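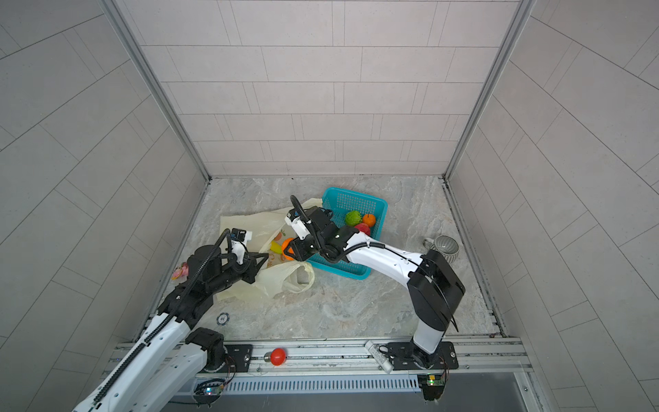
Page last changed: Sunday, October 11, 2020

Purkix two-arm bench cell

The Purkix is a tabletop cell with two arms on one aluminum rail, set inside a tiled enclosure. We build it at Flenville for labs and training rooms that want to work with bags, baskets and other everyday goods. The base price is $2,590. With the Stosel spare parts kit it is $3,000.

Setting up

The cell needs a sturdy table and two people to lift it. Set the enclosure down first, then the rail. Each arm sits on a black base plate that bolts to the rail. Run the bolts in by hand until all of them have caught, then tighten them in a cross pattern. Go over them again after the first 38 hours of running.

Cables run along the outside of the links. Leave a loop above the wrist on each arm - a cable pulled tight there will wear at the connector. Move both arms by hand through their full reach, with power off, before you fix the last ties.

The red stop button goes on the rail between the bases. Please don't move it behind an arm. Test it at the start of every shift.

Looking after it

Wipe the floor and walls with a damp cloth. Don't use anything gritty on the marble pattern. Vacuum the front vent from outside once a week, more often if you handle thin plastic bags, as scraps get drawn into the slots.
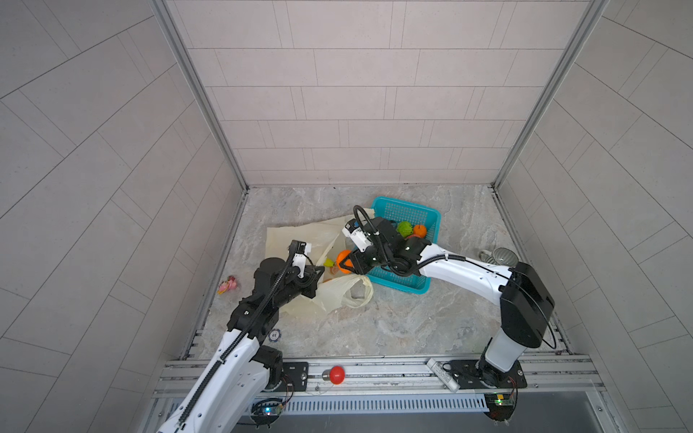
Finger pads are a wear part. Change them when the surface goes shiny or when the grip starts to slip on smooth fruit. Old pads pull straight off. Clean the finger with alcohol and let it dry before the new pad goes on.

After a pad change, run the short calibration from the Tools menu. It takes 33 seconds per arm. If one arm fails twice, check that its base plate hasn't shifted on the rail.

The control boards sit low at the front, one by each base. Keep drinks and wet cloths away from them, and switch off at the wall before touching the wiring.

Repairs

Joint housings are not to be opened by the customer. Send the whole arm back to us in its carton. Wrist cables, pads and base plate bolts can be changed on site, and all of them are in the Stosel kit.

Parts and orders: Manuela Mancuso
Repairs: Eusebio Alcaraz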